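February
By Alvar Nordin

Motmont stoneware dinner plate, 27 cm

The Motmont is the plain dinner plate in the Tromer tableware range. It is fired once at high temperature and glazed on both faces, with a bare foot ring underneath. It comes in gray, oat and dark green. The gray is the colour we sell most of, mainly to cafés and small guest houses.

Each plate weighs 640 g. The rim is raised by 2 cm, so it will hold a stew or a dish with sauce, but it still stacks flat. A stack of 11 fits under a standard kitchen shelf.

Ovens and dishwashers

The plate can go in the oven up to 200 degrees. Put it in while the oven is still cold and let it heat up with it. Do not use it under a grill or on a hob. It is safe in a microwave, though the foot ring can get hot before the food does — use a cloth when you lift it out.

Commercial dishwashers are fine. Cutlery will leave faint metal marks on the glaze over time, most visibly on the oat. A cream cleaner takes them off. We do not recommend scouring pads.

Seconds

Plates with pinholes or small colour faults are sold as seconds at the Ernemeck shop. They are not sold online and cannot be reserved. Frøydis Ljungberg runs the shop and can tell you by phone what is on the shelf.

Ordering

Plates are packed in boxes of six. Single plates can be bought as replacements at the normal price, with postage on top. Colours vary slightly between firings, so if you are adding to an older set, send us the batch number stamped inside the foot ring and we will match it as closely as we can. The present gray batch is 3,063.

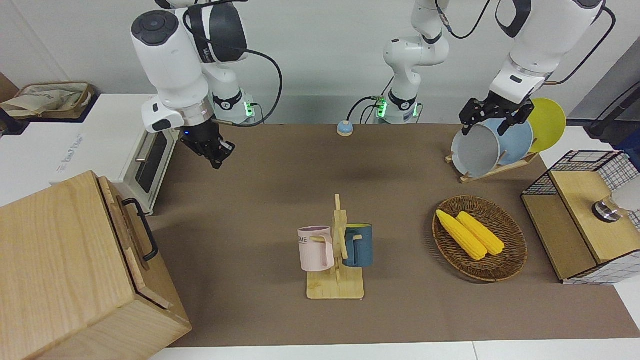

Breakages in transit are replaced if you tell us within 11 days of delivery. Keep the box and the broken pieces until you have heard back from Randi Lindqvist in the order office. Trade customers with an account should write to Kęstutis Dzene instead — he handles pallets and repeat orders.

The oat glaze is out of stock until the next firing.

Related items
Motmont side plate, 20 cm
Motmont pasta bowl
Boström serving dish, oval
Tromer felt plate dividers, pack of 12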